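Hello all, and thank you for having me back at Skernis for the winter round of the electrical and fire check. I've gone room by room as usual, ticked what I was happy with, and rambled a bit underneath where I wasn't (Min-kyu Song says he likes the rambling, so blame him!).

## Kitchen and counter

- [x] Kettle and toaster leads sound, no scorching at the plugs
- [x] Fire blanket on its hook and easy to reach
- [ ] Extension lead under the sink: please move it

*Comment:* The lead works perfectly well, but it sits right beneath the waste pipe, and I'd sleep better if it lived somewhere drier. Ok-hee Wi has offered a shelf in the Boven cupboard, bless her.

## Lamps and small appliances

- [x] Desk lamps: plugs opened, fuses correct
- [x] Bulbs within the wattage marked on the fitting
- [ ] Shades kept well clear of curtains when switched on

*Comment:* I know I say it every year, but a lamp does drift towards the curtain over the months, a nudge here and a nudge there, and then one evening it's left on. A hand's width isn't enough. Give it a good forearm's length, please, and turn it off at the wall when you go home.

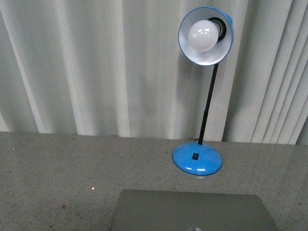 *Blue desk lamp on the speckled counter, pleated curtain behind.*

## Stairs and exits

- [x] Back door opens from inside without a key
- [x] Emergency lights stayed on for the full test
- [ ] Landing clear: 5 boxes marked "Seo" still there

*Comment:* They're lovely tidy boxes, and I did manage to squeeze past them, but I was going sideways with a torch in my teeth. Could they go up to the loft before the December supper?
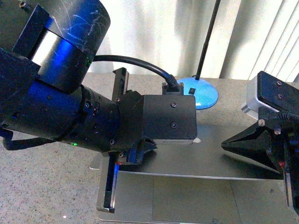

Page last changed: December, 14:05

## Alarms and extinguishers

- [x] All 14 smoke alarms sounded
- [x] Extinguisher gauges in the green
- [ ] Label missing on the one by the Zultitz room

*Comment:* Min-kyu has the spare labels in his drawer. Write the month on it in biro, as felt tip rubs off within weeks.

Next visit in the spring, and I'll bring the ladder this time.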